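Padmavathi Chowdary on bass, tape hiss and the new Iko record
By Adesuwa Adebisi
17 April 2018

I'd been trying to get Padmavathi Chowdary on the phone since January, and when she finally called she was standing in a parking lot waiting for a guy to show up with a bass cabinet. "He's late, so you've got me until he isn't," she said. He was very late, lucky me, and we ended up talking for most of the afternoon.

If you don't know Iko yet, they're a four-piece: Padmavathi on bass and most of the singing, Damilola Ojo on guitar, Farzana Baloch on organ and anything else with keys, and Bello Mohammed on drums. Their first album was loud and kind of a mess (I love it, I've worn out a set of headphones on it). The new one is called Prakano, it's coming out on Ugwu, and it has eight songs on it. I've had it for a couple of weeks and I keep going back to track five, which is just bass and organ for the first minute and then the drums sort of fall down the stairs into it.

I told her that and she laughed. "Bello will be thrilled. He missed the cue. He was retuning his floor tom and he looked up and we were already past where he comes in, so he came in wherever he could. We did four more takes where he came in right, and every one of them sounded like a band playing a song. Which, fine, we're a band playing a song. But the first one made me sit up."

They made the record at Rosesstead, a studio out past the edge of town with one big room and one very small one. I went there once for another story and mostly remember the carpet. Padmavathi remembers the carpet too. "It goes up the walls! Someone in the seventies decided that was the thing to do, and they were right, because the drums sound fantastic. It's a dead room, really dead. You clap and the clap is just gone. Farzana hated it for the first day. She's used to hearing herself come back off a wall, and she kept turning up, and I kept turning up, and by dinner we were all deaf and in a bad mood."

What fixed it?

"We turned everything down. That was Damilola's idea. He went over to his amp and put it on two, and then he went over to mine and put mine on two, without asking, and I was ready to have a fight about it. Then we played the slow one and I could hear Bello's foot. I don't mean the drum, I mean his shoe on the pedal. So we left it like that."

You can hear this all over the record, by the way. I'd assumed somebody had done something clever in the mix, because the guitar on the first album was basically a wall and on Prakano it's this small, wiry thing off to one side that you lean in for. Nope, it was just a quiet amp.

I asked about the writing. On the first album the songs were credited to all of them, and this time her name is on six out of the eight, with the other ones going to Farzana. Was that a difficult conversation?

"It wasn't a conversation at all for a long time, and that was the difficult part," she said. "I'd been writing on my own. I moved, I had this apartment with a downstairs neighbor who worked nights, so I couldn't plug in until the evening. I'd sit there all day with the bass unplugged, just the strings, and hum. And I had this pile of songs and I didn't tell anyone. I felt like I was cheating on them. Then we got together to write and nobody had anything, and I said well, I've got these, and Damilola said how many, and I said a number, and he just put his guitar back in the case and said let's go eat then, you can tell us in the restaurant."

She stopped to yell at somebody across the parking lot. It wasn't the guy with the cabinet.

"Farzana's are the best ones, though," she said when she came back. "Put that in. She won't say it and the guys won't say it because they think I'd be upset. The last song is hers and I'd give her three of mine for it."

The last song, if you're wondering, is the long one. It's in five, I think? I counted it on the bus and kept losing the end of the bar. Padmavathi wouldn't settle it for me. "Farzana says it's in five. Bello says it's in ten. They've been having that argument since the demo, and you play it the same either way. I play to her left hand and hope."

I wanted to talk about gear for a while because I'm me and it's my page. She plays a short-scale bass with flat strings that she says she has changed once. ("A string broke. Otherwise I wouldn't have.") She used to run it through a fuzz pedal more or less permanently, and on Prakano the fuzz only turns up on one song, right near the end of it, for maybe ten seconds. I asked if that was a rule she'd set herself.

"I'd love to say yes. The pedal was dying. It would work for a bit and then it made a noise like a fridge and cut out. What you hear is as long as it lasted. I had a plan to go back and redo it with a good one and then I got used to it stopping there. Now I have to stop there live, with a pedal that works, and I always forget and leave it on, and Bello makes a face at me."

They tracked to tape, and I know some of you will have opinions in the comments, you always do. She has opinions also. "I don't care about tape. I'm sorry. People come up and tell me how warm it is, and I think that's nice, it's also somebody rewinding for half the day. What I like is that you can't see it. There's no screen in the room. On the last record we spent so much time looking at the songs. You'd finish a take and everyone would turn around and look at the shape of it and say oh, I'm late there. Look, I'm late. And you hadn't heard it late! You'd only seen it. So this time we'd finish and we'd all look at each other instead, and if Damilola was already reaching for his tea then it was a good one."

The hiss is definitely there, especially before the slow one starts, and somebody says something under it that I've listened to many times and can't make out. I asked. "It's Farzana asking if the heater's off. It was not off."

Then there's the money, which bands never want to talk about and Padmavathi will talk about until you beg her to quit. Ugwu gave them $3,000 toward the recording and they paid the rest themselves out of shows. "I'm not complaining about it. It's a tiny label, it's more than they'd given anybody, and they never once asked to hear a rough mix. But I want kids in bands to know what it looks like. It looks like four people sharing one motel room and Bello sleeping in the bathtub because he snores and he's decent about it. When I was starting out I thought that if you had a label, somebody came and brought you sandwiches."

So no sandwiches?

"Damilola's aunt sent rice. Enough for a wedding. We had it for breakfast."

I asked what she was listening to while they made it, and she said nothing, on purpose, and then listed things for ten minutes. Old church organ records from Farzana's collection. A cassette of her uncle singing film songs at a family party, where you can hear people talking over him and then, one at a time, quitting talking. She said she'd wanted to put some of that on the album and her uncle said no, he was flat that night. "He was, a little. It's still my favorite recording of anyone."

The shows start in a few weeks and they're playing the record front to back, which they've never tried. She's nervous about the order. The quiet one comes second, and in a bar, she says, that's asking for trouble. Damilola wants to swap it with the fourth song. Farzana says if they swap it she's not playing it. As of the phone call that one hadn't been settled, and I got the feeling it was going to get settled in the van.

I did ask, right before the cabinet turned up, whether she thought people who loved the first album would be annoyed. There was a long gap and a lot of traffic.

"Some of them, sure. I'd be annoyed. I was annoyed at every band I liked when they got quieter," she said. "But I was nineteen and I came around to most of those records later. They can have a few years. I'm not going anywhere."
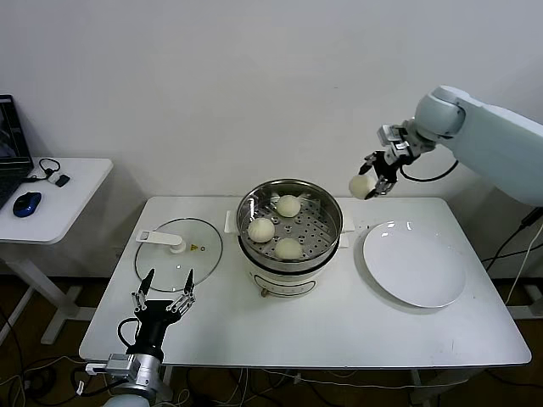

And then the guy pulled in, and I could hear her telling him to back up, back up, no, the other way, and she said she'd call me later about the thing with the guest list. She hasn't yet, but I'm going regardless, and I'll be the one near the front counting to five on my fingers. Or ten. If any of you work it out before I do, leave me a note below and please tell me where you're putting the one.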